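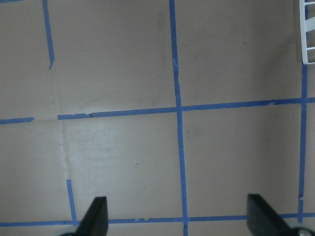 How to plan a room layout with masking tape

I've moved house 3 times and every single time I bought a sofa that was too big. So before we got the keys to the place in Didby I made myself a promise: no furniture until I'd taped it out on the floor first. It costs next to nothing, it takes an afternoon, and you get to walk through your living room before you've spent a penny on it!

What you'll need

A couple of rolls of low-tack decorator's tape
A tape measure (a proper metal one, the fabric sort stretches)
Scissors
A pencil and squared paper
A helper, if you can bribe one

Step 1: Measure the room

Go round the walls and write everything down. Do the width at both ends, as old houses are hardly ever square (ours is 13 cm narrower by the window, which I'd never have spotted). Mark the radiators, the sockets and which way the doors open. I forgot the door the first time and had a lovely imaginary bookcase right in its path.

Step 2: Draw it on squared paper

One square for every 10 cm works nicely for most rooms. Cut your furniture out of scrap paper at the same scale and shuffle it about over a cup of tea. You'll throw out most of your ideas at this point, and that's fine.

Step 3: Test the tape

Stick a short piece somewhere hidden, leave it overnight and peel it off slowly. If it lifts any varnish or leaves a sticky line, try another brand. Please don't use parcel tape. I did, in the Kenamance flat, and I was still scrubbing at it in October.

Step 4: Mark the corners, then join them up

Put a small cross of tape at each corner of the sofa or table or whatever it is. Measure the two diagonals, and if they match you've got a true rectangle. Then run the tape from corner to corner, pressing as you go. Don't pull it tight or it'll creep inwards.

Step 5: Leave yourself room to walk

I like 90 cm for any route you use all day, such as door to kitchen. You can get away with less between a sofa and a coffee table. My friend Darlene Beaudoin puts dining chairs in the taped spaces and makes everybody sit down and get up again, and I've pinched that idea off her.

Step 6: Live with it

Leave the tape down for 2 days if you can. Carry the washing through, open the curtains, walk in with the lights off. Our dining table moved to the other wall after one evening of this.

Getting the tape up again

Pull it back on itself, low and slow. Any stickiness left behind usually comes off with warm water and a drop of washing-up liquid. Write your final measurements on the squared paper before you peel anything, and take it to the shop with you.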